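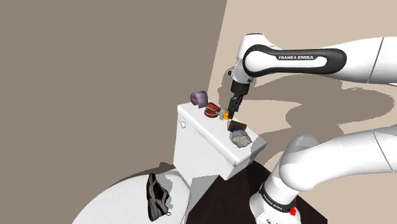
Galimach has put its single-arm test cell at Surnevano back into service after a month of work on the gripper, the mounting and the simulated copy of the cell that staff use to check each job first. The cell is used for small-object handling, mostly picking up household items and putting them down somewhere else. The work began in October, when the arm started to miss its grasp points by a few millimetres at the far end of its reach. Checks on the repaired set-up now start in simulation, with the arm in awkward positions next to larger objects. In one bathroom layout the Franka Emika arm comes in over the lid of a toilet tank, with its black fingertips beside a small orange-yellow figurine and a rough grey rock lying further along the lid.

The fault was traced to the base plate. Natanael Lins, who looks after the cell, said the first suspicion had fallen on the gripper, as it had been changed in the summer and was the newest part of the set-up. The gripper was taken off, cleaned and measured, and nothing wrong was found with it. A second gripper of the same type gave the same error.

"We lost most of a week on that," Lins said. "Then I put a dial gauge on the base and pushed the arm by hand, and the needle moved. It should not have moved."

Two of the bolts holding the plate to the bench had worked loose. They had been tightened by feel when the cell was first built, and no torque figure had been written down. The plate has since been lifted, the underside cleaned of old sealant, and the bolts replaced with longer ones that go through to a steel backing strip under the bench. Each one now carries a paint mark across the head so that any turning shows at a glance.

With the arm back in place the cell had to be calibrated again. This was done with a pointed probe held in the gripper and a plate of drilled holes fixed to the bench. The arm was sent to 20 holes in turn and the error at each was noted by hand before being typed in. The whole job took an afternoon and was repeated the next morning, with the arm started from cold, to see whether the figures held. They did, apart from one hole near the left-hand corner, where the probe had caught on a burr.

The simulated copy needed as much attention as the machine. It runs in Fluvetlow, the company's own simulation package, and had been left alone since the cell was built. The model still had the arm standing where the drawings put it, and the real base had ended up slightly to one side of that. Once the bolts had been dealt with, the new measured position was entered in the model. The gripper model was also changed. In the old version the fingers closed to a point a little beyond where the real ones stop, so grasps that looked firm on the screen were coming out weak on the bench.

Shadows and colours in the model were left as they were. Lins said these had been raised at a meeting but had no bearing on the fault, and that he would sooner have the joint limits right. The lighting may be looked at in the new year if there is time.

Before the cell was handed back it was put through a run of 400 simulated grasps, with the objects moved between attempts and the arm started from different positions. The layouts are kept in a shared folder and anyone in the group can add one. Most put the items on a bench or a shelf. Others use furniture and fittings with narrow ledges, where the arm has to come in from the side and the wrist has little room to turn. Those are the ones Lins wants run first after any change to the mounting, on the grounds that a small error at the base shows up sooner when the fingers are close to something hard.

Any run in which part of the arm touches a surface it should not is now stopped and saved. Previously the software carried on and the contact was only listed in a log at the end, which few people opened. Lins has also asked for the stopped runs to keep the joint positions from the last few seconds, so that the same move can be played back slowly with someone watching.

The real arm was then run at reduced speed for two days. During that time one cable tie on the gripper lead was found to be rubbing against the collar, and the lead was moved round to the other side and given more slack. A worn fingertip pad was changed as well. Spare pads are now kept in a drawer at the cell instead of in the main stores, which close at four.

A maintenance sheet has been fixed to the side of the controller cabinet. It asks for the bolt marks to be looked at each morning, the fingertip pads to be wiped before the first job, and the cable run to be checked by hand with the power off. The drilled plate is to be used again after every 1,000 working cycles, or straight away if the arm has been knocked. The old rule was once a year. Whoever carries out a check has to initial it, and the sheet goes into a binder when it is full.

The same sheet says that a change to the bench or the mounting is not finished until the Fluvetlow model has been changed to match. Lins said that was the part he expected to have to remind people about. "It is easy to move a bracket and forget there is a second one on the computer," he said.

Staff from the Prokopenko workshop, on the other side of the yard, made the backing strip and have been asked for a second one. It is meant for a cell on the floor above, which was put together by the same people and probably has the same bolts. That cell is still running and will be opened up when its present job ends.

The Surnevano cell went back to normal speed at 6 in the evening, after a last pass over the drilled plate, and was left on a slow pick-and-place job overnight. The bolt marks were still in line the next morning. Bookings for the cell have reopened, with the first slots going to two groups whose work was put off while the base plate was out. Requests should go to Lins by email, with the name of the layout to be used and a note of any object heavier than a full mug.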